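Reusing gift boxes for posting stuff - yes or no?
Packing & Posting board
10/04/2024
Posted by tapelady
3 min read

tapelady wrote:
Quick one as I've got a pile to get through before tea. Doing a swap parcel and I want to use printed gift boxes again instead of buying brown ones. Got a red strawberry one on the table now, card, hinged lid, plain brown inside, still has the old shipping label stuck on the inner back wall. Seems a waste to bin it.

Trouble is the label. Barcode, QR code, the lot. Peel it, cover it, leave it? It's inside so the sorting office won't see it but I'd rather it was gone. Scared of ripping the print off with it. 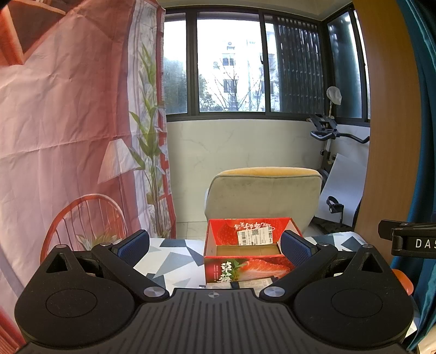
Re: Reusing gift boxes for posting stuff

griffbox65 wrote:
Hairdryer on low, start at a corner, go slow. Comes off most card. If it starts pulling the red up just stop and stick a bit of plain paper over the codes.

Nice box btw. Wouldn't post it on its own though. Gift card is thin, one corner knock and it's crushed.

mossybank wrote:
Disagree a bit. I've sent 8 parcels in gift boxes with nothing but a paper wrap and only one arrived squashed. Depends whats in it. Socks, fine. Jar of jam, no.

griffbox65 wrote:
One squashed is one too many if it's a present.

mossybank wrote:
It was tea towels. They survived.

tapelady wrote:
Ha. Ok so outer box it is, probably. There's a Nindar mailer in the cupboard that might be big enough, will measure it.

Next problem - filling. Flat packets first then the cloth, or cloth first as a cushion? Had a go just now with the cloth tucked in the front corner and it wants to climb out over the rim. There's a beige carton under it as well and a dark blue packet I can't decide on. Lid won't be happy.
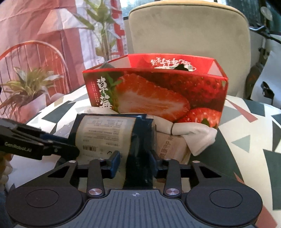 Navy packet, small print label. In or out?

pennyroyal_8 wrote:
Out! Or on its side down the back if it's not too thick. You want the heavy thing in the middle and the cloth round it, not on top.

Also fold the cloth. Looks like it was just stuffed in. Flat fold in thirds and lay it in the bottom, you'll gain loads of room.

mossybank wrote:
I'd leave it scrunched, works better as padding. Folded flat it does nothing for the sides.

pennyroyal_8 wrote:
Creased to bits when they open it tho. Use tissue for the sides.

griffbox65 wrote:
With Penny on this. Shred some old paper if you've no tissue. And don't force the lid - if it bulges the hinge crease splits and then its only good for recycling. Ask me how I know.

tapelady wrote:
Right. Cloth folded in the bottom, carton in the middle, paper down the sides. Navy one can go in the outer box alongside. Would 2 layers of brown paper do if the Nindar one's too small?

griffbox65 wrote:
Two layers plus tape on every edge, yes. Drasteo tape if you can get it, the cheap stuff lifts when it's cold.

mossybank wrote:
Cheap tape's fine. Just press it down properly.

lurker_in_september wrote:
Off topic but where's the tablecloth from, the one with the triangles? Been after something like that for the kitchen.

tapelady wrote:
No label on it sorry. Will have a look when it's next in the wash.

Label's half off by the way, hairdryer going. Bit of fuzz on the card but can live with that.

pennyroyal_8 wrote:
Rubber takes the fuzz off. Gently.

Recent topics
Fidier tissue paper - any good for glassware?
Griffiths parcel scales reading 65g over, anyone else?
Best way to flatten and store used boxes
What to do with odd bits of ribbon
String or tape for brown paper parcels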